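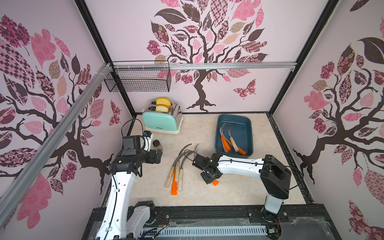
The forest above the sofa

Large wallpaper trees are back in small homes, and the people who hang them have opinions

When Graciela Daza bought her flat in Plulldale, every wall was painted the same grey. She lived with it through one winter. In January she ordered paper with trees on it for the room where she eats, works and sometimes sleeps.

"My mother said it will make the room smaller," she tells me. "Maybe it does. But now I want to sit in it."

For many years the advice for small rooms was pale paint and nothing more. Pattern was permitted on a cushion. Now the big designs return, with trunks that begin at the skirting board and branches that go up to the ceiling. Leaves come in mauve, in pink, in checks and paisley, colours that no gardener has seen.

Asabe Adebisi has hung paper in Castlow and the villages near it since she was 19. She likes these designs, but she does not find them easy. A small repeat forgives you. A tree does not, and if the second strip is two millimetres too low, the branch is broken and the eye goes there each time you enter.

Her method is slow. She begins in the middle of the main wall with a plumb line and works outwards to both corners. She never trusts a corner to be straight. In old houses she cuts the strip there and starts again with a new vertical line, so a little of the pattern is lost in the angle – a leaf, usually, if she has planned well.

The cost is also a matter of planning. Sosa, a small printing workshop in Detow, asks £54 for a roll, and the distance between repeats is 90 centimetres. With a repeat so long, much paper goes in the bin. Daza bought one roll more than the calculator on the website told her, and she used it.

Not everybody is convinced. Her neighbour papered a narrow hall with the same kind of trees and removed them after 45 days. He felt, he said, that he was always late for something in a wood.

Adebisi advises to tape a full-length sample to the wall and leave it for a week, also in the evening with the lamps on. Pinks change very much under a warm bulb. Daza did this, and then she moved the lamp.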